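Sixty rabbits and one storage box

Tegwen Watkins puts the kettle on before she lets anyone ask her a single question, and by the time the tea is poured she has usually answered most of them anyway. She learned to crochet from an aunt in Illport, gave it up for years, and took it up again one November when her knee was bad and she was tired of the television.

"I made a rabbit first, and the poor thing had a neck like a giraffe," she says, laughing. "But my neighbor's little girl loved it, so I made another, and then, well, you know how these things go!"

She has made 60 rabbits since then, and most have gone to children in Benside. The ears are what people ask about. She likes them big and floppy, with pink stitching on the inside, and she says the second ear always takes longer than the first (she has no idea why, and neither does anyone in her Nostport yarn group).

The finished toys go into a storage box together with whatever else has drifted in over the week, and she is perfectly cheerful about that.

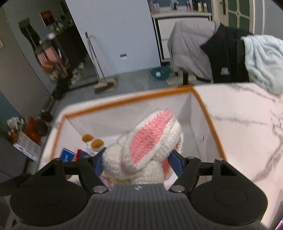
A white rabbit with pink-lined ears in the orange-trimmed box, with a small brown-and-white plush for company.

"I did try sorting it properly once," Tegwen says. "I had bags, I had labels, I had the lot. It lasted 13 days. Now I just have a good rummage, and I find things I'd forgotten I made, and that's half the fun of it."

Her friend Iolo Hopkin, who had dropped by to return a casserole dish and stayed for two cups, thinks she ought to sell them. She shakes her head at this. She did a craft table once and spent the whole afternoon giving things away to anyone under the age of seven.

What she would like is a bit more lavender yarn, and a free evening to get on with a blanket she promised her niece Lowri. "She's been very patient," Tegwen says, reaching for the teapot again. "I've told her spring."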